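Workshop notebook, bench two, June
Written up after tea, a bit before five

I meant to keep this short and I can already tell I won't. Haziq asked at lunch whether the arm has made any real difference to the morning or whether we have all simply got used to talking about it, and I gave him a silly answer because I had my mouth full. So this is the proper answer, for him and for whoever picks up the book next.

When I joined Rondonuwu, the tidying back of the sample tables was what you did with your first two hours. The play kitchens went out for handling checks, everything came back in a muddle, and somebody stood there putting fruit in bowls until their shoulders ached. It was usually Intan, because she was quick, and being quick at a dull job is a fine way of being given it for ever. She used to have the radio on and I think she half enjoyed it in winter, but she had a wrist support by spring and that was the end of anyone pretending it was light work.

Now the arm does the first pass and we do what it leaves. Juwita wrote the first set of placings (they are in the blue folder, do please read them before changing anything) and we aim for 200 moves in a morning. Yesterday we logged 269, which had Juwita quite pink with pleasure, though a good part of that was single fruit going a short way, and I have put a note beside it so that it doesn't become the new target by accident.
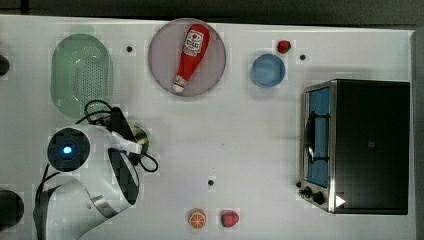

What I keep noticing is how much of my day has moved from carrying to deciding. I used to put a thing where it looked right and never give it a thought. Now I have to say where right is, beforehand, in words that Juwita can turn into a placing, and it is surprising how little I knew about my own habits. Take the ketchup bottle lying slantwise across the plate. I would have swept it off on my way past without noticing I had done it, whereas on the sheet it needs a line of its own, and so does the question of whether it goes back standing or lying. The same with strawberries — one up beyond the little blue bowl, another down next to the orange slice, and do we want them treated as a pair or each on its own? Kartini says each on its own, and I have come round to her view, though it makes for a longer sheet.

The part I find harder to write down is about Intan. She has moved over to fault reading, which she asked for and is very good at, and she told me she doesn't miss the lifting one bit. What she misses is the chat. Two people sorting at one table will talk about all sorts, and one person watching an arm doesn't, or at least I hope not. We have tried doing the fault sheets together at the long bench from ten o'clock, with a pot of tea, and it has helped more than I expected. I'd like that kept even when we are busy.

Sabine raised the new starters as well. If nobody spends their first weeks handling the pieces, how will they learn what a bad seam feels like, or a lid that is a shade too tight? She wants each of them to do 100 pieces by hand before they touch the placings, and I agreed on the spot. Kartini thinks it should be more. We left it at 100 for now, and they are to do it in company, please, not alone in the corner.

Small things, while I remember them. The stop button is to be within reach of whoever is seated, so move the chair if you must. Don't reach across to straighten something while the arm is live, however tempting (I have been told off for this myself, quite rightly). If you alter a placing, initial it and say why, even if the why is only that it annoyed you.

Haziq, I owe you the hours for last month, split into table time and sheet time. I have the first column done. The second is on scraps of paper in my coat pocket and I'll copy it in tomorrow morning before the kettle goes on.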